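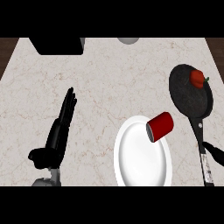

Last updated: Sunday, July 12, 2020

Lustix, the card and stamp company whose glue has held together more birthday greetings than most of us will ever receive, is dropping its small ink pads. The full run of 36 colors will be gone from the online shop by the end of the summer, and the larger pads will carry on in a trimmed line of 7.

If you do any amount of card making, you can guess how this went over. The message board at Prosley, the mail-order craft shop that sells most of the Lustix line, filled up overnight with people listing the shades they can't live without. The winner by a mile was a muddy green that, by general agreement, had never sold well to anyone until the day it was canceled.

Lustix says the small pads dried out too fast and came back too often. Longtime users would have been glad to hear this in March, when the company put the same pads in a boxed set and called them "a lifetime of color." The set is now marked down 50 percent. Lifetimes are getting cheaper.

The colors staying on are black, a warm gray, navy, brick red, soft pink, mustard and a green that is not the muddy one. Refill bottles will be sold for those only. Anyone with a drawer full of the others is advised by the company to "store pads upside down in a cool place," advice that was printed on the lids all along, in type you need a second pair of reading glasses to find. 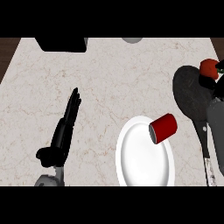 Pale stone countertop with reddish-brown veining.

Over at Uter, a smaller outfit best known for its scalloped dies, they have wasted no time. A set of 6 mini pads went up for preorder two days after the Lustix notice, in shades named after soups. The split pea looks very familiar. Uter says the likeness is a coincidence and that it has been working on soup for a long while.

Stampers who want to match an old card to a new one still have a couple of options. Prosley has put up a chart comparing the outgoing colors with what else is on its shelves, although the chart was made on a computer and the colors on your screen will be wrong in their own special way. The other choice is Gezer, whose pads cost more and come in a tin that takes two hands and a butter knife to open. Gezer ink does stay wet – possibly because no air has ever gotten in.

Orders already placed for the small pads will be filled while stock lasts. Returns are closed on the boxed set. The muddy green sold out before lunch on the first day, and Prosley is keeping a waiting list for it, though Lustix has said there won't be any more.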